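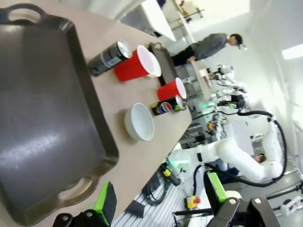

Big tray, small tray, red cups, cans and a bowl: a table waiting to be cleared.

Call for participants: How do you clear a table?

The Kullemham Table Study is looking for people who clear tables. If you eat meals, you are most likely one of them! We want parents, roommates, retired diner waitstaff, teenagers with a chore chart (16 and up, with a signed form), people who stack everything into one wobbly tower and people who make five careful trips to the sink. We especially want people who think they have nothing interesting to show us.

Sessions start in January and we would love to fill the list before then.

What we are studying

Clearing up after a meal or a party is one of those jobs that everyone does and hardly anyone talks about. There is a tray, there are cups and cans and bowls, and the whole lot has to go somewhere else. Some people load the tray where it is. Some pull it across the table first, or hold it on one arm and fill it with the other. Cups get nested, or lined up, or carried by the rim with fingers inside (we have strong opinions in the office about this one). A can that has tipped over gets stood up by some people before it is picked up, and by others it is simply grabbed as it lies.

We are gathering all these habits in one place. The study covers the order people pick things up in, where each thing lands on the tray, how full a tray gets before someone decides it is full, and what happens to the stuff that doesn't fit. We are also interested in talking. After each round we sit down with you and ask why you did what you did, and these conversations have been the best part of the pilot by a long way. One person told us she always leaves the bowls for the end so that she can put the small trash in them. Another did the exact opposite, with just as good an argument, and now half the team has switched sides.

What we ask of you

Each participant comes in for 3 sessions, spread over a few weeks at times we work out together. You don't need any experience, training or special clothes. Sleeves you can push up are a good idea.

Session one: Everyday tables. You clear a number of tables the way you would at home. The items are ordinary ones: trays, plastic cups, drink cans, bowls. Some tables are neat, and some look like the end of a birthday party, with things tipped on their sides. We won't tell you how to do it, so please don't ask us which way is right!

Session two: Tray choice. You get more than one tray to pick from. We are very curious about this one, because in the pilot people turned out to be loyal to a tray for reasons that had little to do with its size. Handles came up a lot. So did the sound it makes when you set a cup down on it.

Session three: Setting it up for someone else. You arrange a messy table yourself for the next person to clear. People have a great time with this. We have had to ask a few of them to be kinder.

There is a break in every session, with coffee, tea and something to eat. You can stop at any point, skip a round or sit down whenever you like. If standing for long stretches is hard for you, tell us when you sign up. We have chairs of different heights and can run every round seated, and we would be glad to have more people in the study who clear tables that way.

Who can take part

You should be 16 or older and comfortable having your hands and the table filmed. We use everyday English in the sessions, but very little of it is needed for the clearing itself, and Daryna Maksymiv can run the sessions in Ukrainian. Please mention it in your message if you would prefer that.

Left-handed people, please write to us! We have far fewer of you than we would like. The same goes for people who use only one hand, people who work in cafeterias or catering, and anyone who grew up in a big household where clearing up was a team sport. Pairs are welcome too. Couples, siblings, neighbors who cook together: there is a separate set of rounds for two people at one table, and we are still short of pairs for it.

You can't take part if you have already done the pilot, sorry. You know too much. You can, however, send us your friends.

What you get

Participants are paid for all their time with us, including the conversation and the break, and we cover local bus fare or parking. Payment is made at the end of each session, so you don't lose anything if you can't come back for the next one. The amounts are listed on the information sheet that we send out before you commit to anything.

Everyone who finishes also gets a short write-up of how they clear a table, put together by Lleucu Price from her session notes. They are friendly and quite detailed. A few people from the pilot have theirs on the refrigerator.

We are happy to sign service-hour forms for high school students.

Where and when

Sessions are held in Room 471 at Kullemham, in the Sutter wing. Take the elevator at the Plonier Street entrance, turn left, and follow the paper signs with the cup on them. It is a big bright lab with several work tables, and there are usually other people at work in the room while sessions are going on. If you would like a quieter time, ask for an early slot. The first one starts at 8:30 a.m. and the last one at 5:15 p.m.

The door to the wing locks by itself after 5 p.m. If you have a late slot, ring the bell marked Julum (that was the previous group, and the label will outlive us all) and one of us will come down to get you.

Bring a form of photo ID for the front desk. Lockers are available, and they take a quarter which you get back.

What happens with your recordings

We film the table from close up, and we record sound during the conversation. Faces are not part of what we study. If yours does end up in a recording, we blur it before anything leaves the lab. Your name is stored apart from the videos, and you can ask us to delete your sessions until the first results are written up. The information sheet gives the closing date for this.

We would like to collect about 1000 cleared tables by the end of the project and share them with other people who study everyday movement and housework. You can take part without agreeing to the sharing. There is a box for that on the form, and either answer is fine with us.

Also open: session assistant (part time)

We are hiring, too! We need one more person to help run the sessions, starting in January or a little before if you can manage it. The position is 6 hours a week and works well alongside classes or another job.

You would greet participants at the door, walk them through the form, lay out the tables from a set list, keep notes during the rounds, and put everything back on the shelf afterward. There are dishes involved. There is a fair amount of picking up cups that have rolled somewhere. You would also learn to lead the conversations, starting by sitting in with Lleucu and taking over bit by bit as you feel ready.

We are looking for someone who is on time, kind to strangers and able to write a clear note while something is happening in front of them. You need to be able to stay quiet when a person puts a full can on the edge of a tray, and that is harder than it sounds. A background in psychology, design, occupational therapy or food service would be useful, though none of them is required. Brigitta Lanz, our lab manager, came to us from a hotel breakfast room and rewrote the whole layout list in her first month, much for the better.

You do need to be able to stand and walk between tables for a good part of a shift, or tell us how we can set things up so that it works for you. We have done this before and are glad to do it again.

To apply for the assistant position, send a resume and a paragraph or two telling us how the table gets cleared where you live. Who does it, what goes first, what gets left behind until morning? We read these with real pleasure. No cover letter, please.

How to sign up

To take part in the study, write to Pui-shan Man at the study desk, or stop by Room 471 between noon and 1 p.m. and ask for her. Please tell us:

Your name and the best way to reach you
Whether you are coming alone or as a pair
Which hand you mostly use
Times of day that suit you
Anything we should know about standing, lifting, reaching or allergies (for the snacks)

Pui-shan answers every message, normally within a couple of working days, and sends the information sheet along with her reply. Reading it doesn't sign you up for anything.

Applications for the assistant position go to Brigitta. Questions about the research itself, the recordings or your rights as a participant can go to Johanna Zwahlen, who leads the study and likes getting them.

Small groups from schools or workplaces are welcome to get in touch as well. We can usually find a morning when your group can come in together and try a table or two before anyone decides. Just let us know early, so Brigitta can get enough cups washed.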